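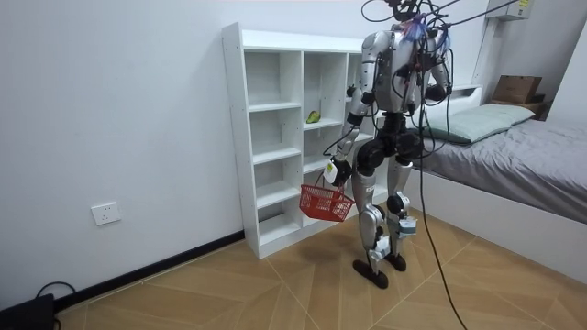
Test bedroom, Grusside site. Humanoid platform at the shelving unit with basket.

Search jobs, places, keywords
Go

Household Task Assessor (fixed term)
Edevis, Grusside
Posted 16 Aug 2022

Edevis measures whether machines can do ordinary household chores to a standard that a householder would accept. We do not build robots. Manufacturers and research groups bring them to us, and we report what they did, how long it took and what a person had to put right afterwards.

We are recruiting 2 assessors for the Mạch programme, which covers fetching, collecting and putting away in bedrooms and kitchens. The posts run until the end of December and may be extended. They are based at Grusside, with occasional days at our smaller site in Findon.

Background

The short answer to whether a humanoid can tidy a room is that it depends on who is counting. A demonstration film will show one good attempt. The Mạch protocol requires every attempt to be logged, including those stopped by the operator, and the present schedule contains 738 of them. Each is scored by an assessor who has no part in running the machine.

The collecting tasks look simple on paper. The machine carries a basket in one hand, goes to a set of open shelves, takes a named item with the other hand and puts it in the basket. A person does this without looking at the basket. For a machine it means holding a load steady on one side while reaching on the other, judging the height of a shelf, closing the fingers on something round without bruising it, and letting go over an opening not much wider than the hand.
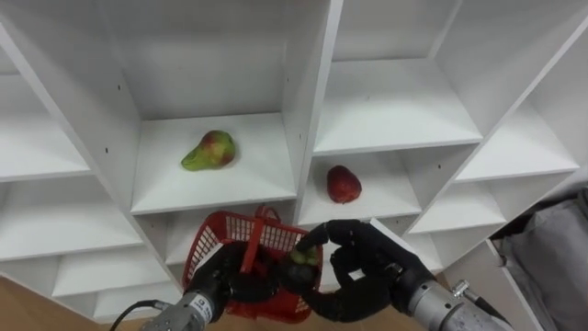 Fruit is used in these tasks for its variation in size, skin and firmness. A pear will roll in one direction and not in another. Apples are heavier than they look to most vision systems. Small hard fruit can be gripped well enough but is easily hidden by the fingers, so that the machine may lose track of what it has picked up. Assessors record these differences item by item, and the score sheet does not allow an overall impression to stand in for them.

The work

You will:
- set out rooms to a written plan before each attempt and check positions with a tape
- observe attempts and score them on a scale of 0 to 4
- time each stage and note any help given, spoken or physical
- inspect items afterwards and record marks, splits and drops
- carry out the same chores yourself for the human baseline
- enter results on the day they are taken

A score of 4 means the chore was finished with nothing left for a person to do. A score of 0 means the attempt was abandoned. Most of the discussion in the job is about the difference between 2 and 3, and you should expect to be asked to defend your marks in writing.

You will not operate, repair or program the machines. Visiting teams do that.

What we are looking for

Essential: accurate record keeping; patience with repeated work; clear written English; ability to stand for long periods and to lift 10 kg.

Useful: experience in housekeeping, care work, shop work, stock control or inspection. We have found that people who have been paid to clean rooms or fill shelves notice faults that engineers pass over. A degree is not required, and a background in robotics carries no extra weight at shortlisting.

Applicants must not be employed by, or hold shares in, any firm that makes robots or robot parts.

Terms

£400 a week, four days a week, 9.00 to 4.30 with a paid lunch break. Travel between Grusside and Findon is paid. Training takes the first week and includes a scoring test on recorded attempts. Candidates who do not reach the agreement level may retake it once.

To apply

Send a CV and a one-page account of a household or workplace chore you know well. Describe the steps in order, what commonly goes wrong, and how you would tell from the result alone that it had been done badly. Shortlisting is based mainly on this page. Please do not send video.

Mark your application "Mạch assessor" and say whether you can travel to Findon.

We use cookies to remember your search and to count visits. Accept all / Manage settings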